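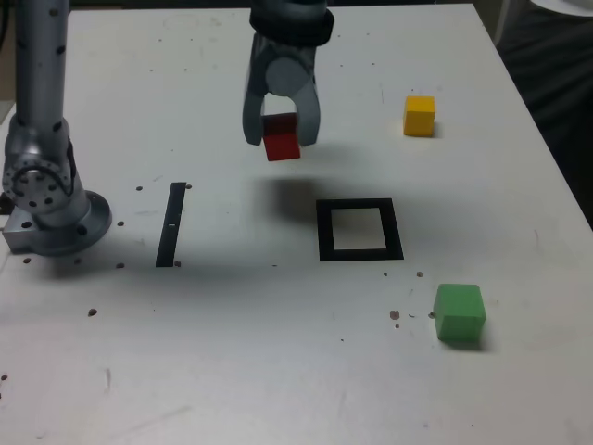

O que é um cubo?

Um cubo é um sólido com seis faces iguais, todas quadradas. Tem também 12 arestas, que são as linhas onde duas faces se encontram, e oito vértices, que são os cantos.

Para saber o volume de um cubo, multiplica-se a medida da aresta por si mesma três vezes. Se a aresta mede 2 cm, o volume é 2 × 2 × 2 = 8 cm³.

Experimenta: desenha seis quadrados iguais em forma de cruz numa cartolina, recorta e dobra pelas linhas. Cola os lados com fita.

Texto: Nhàn Võ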